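Film Studies Project Report: Watching Prirer Four Times
Group members: Soledad Pennington, Sohail Ghauri, Valentin Zamfir

We picked Prirer because Sohail saw it at a student festival and would not stop talking about it! It's the second feature by Helge Dalen, it runs long, and it has one of the strangest middle acts any of us had ever sat through. Our question was simple: how does Dalen use editing to make a quiet story feel tense?

Each of us watched the film 4 times, once with the sound off (try this, it's a great way to notice cuts). We logged every cut in the kitchen sequence and got 57, which is wild for a part where two sisters mostly peel potatoes. The dinner before it has only 10.
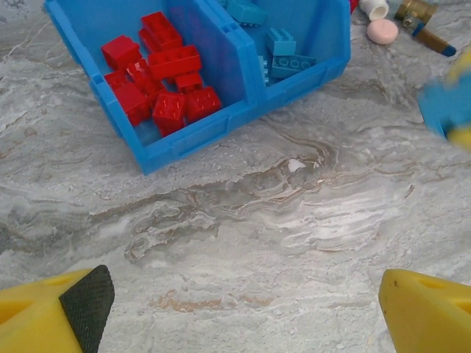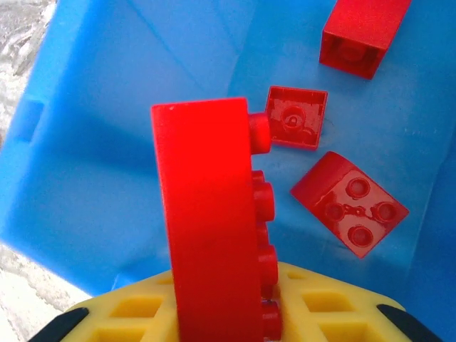
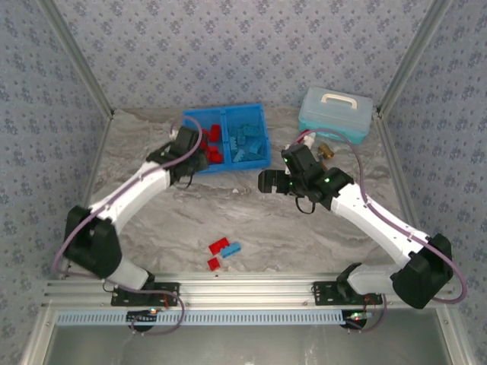
Valentin's section is on the close-ups. Dalen keeps going back to hands, and the older sister's face is held back until the phone call. When we finally get it, the shot lasts so long that Valentin thought his player had frozen. We all loved that moment.

Soledad compared Prirer with Dalen's first film, Sadetti, which is much faster and funnier but has the same trick of letting a voice start before we see who is talking. We disagreed about the ending. Sohail thinks the train shot is hopeful, and Soledad thinks the younger sister never gets on.

Our teacher, Shahzad Shaikh, asked us to say what we would change. We'd log the sound as carefully as the cuts, especially the radio in the last scene, and we'd start the writing in March. The full cut log is in the appendix, with Sohail's notes on the train shot after it.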